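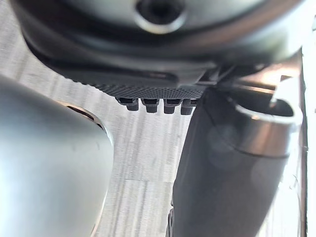 **Which club records does this page cover?**

Senior grade results of the Hamance Football Club and its predecessor, Tully Rovers. Junior results are held by the league and are not reproduced.

**Are Tully Rovers games included in Hamance totals?**

No. The two clubs merged, but the league treats Hamance as a new entrant. Player totals do carry over. Themis Rallis is listed with 22 games for Rovers and 2 for Hamance, and both figures appear on his entry.

**How many results are on file?**

The register holds 898 senior matches. Of these, 733 have full quarter scores. The remainder have a final score only, mostly taken from newspaper reports.

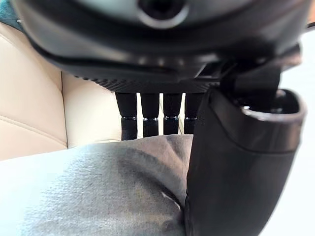 *Gripper housing, with four black posts below the ribbed strip.*

**Why is a forfeited match shown without a score?**

The league awarded points but no score for forfeits. Percentage is calculated on played matches only. A forfeit counts as a win in the ladder and is left out of goalkicking tables.

**How do I correct an entry?**

Send the season, round, opponent and a copy of the source to Athina Stefanou, records officer. A team sheet outranks a newspaper report. Recollection alone is noted on the entry but does not change it.

**Can I view the original scorebooks?**

Yes, in the clubrooms at the Zinoreo Road ground, by appointment. Scorebooks do not leave the room.

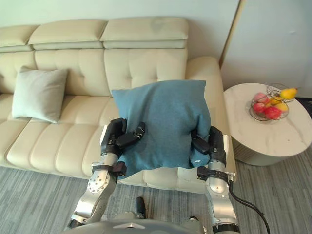

**What should I bring to a home game?**

The old grandstand has bare timber benches with no backs, and it is open to members and visitors alike. Rows are not reserved. A cushion is permitted, and a soft knit one like the teal-blue one shown here is suitable. Folding chairs must stay on the grass bank, behind the white rail.

Page last revised 2023-01-29.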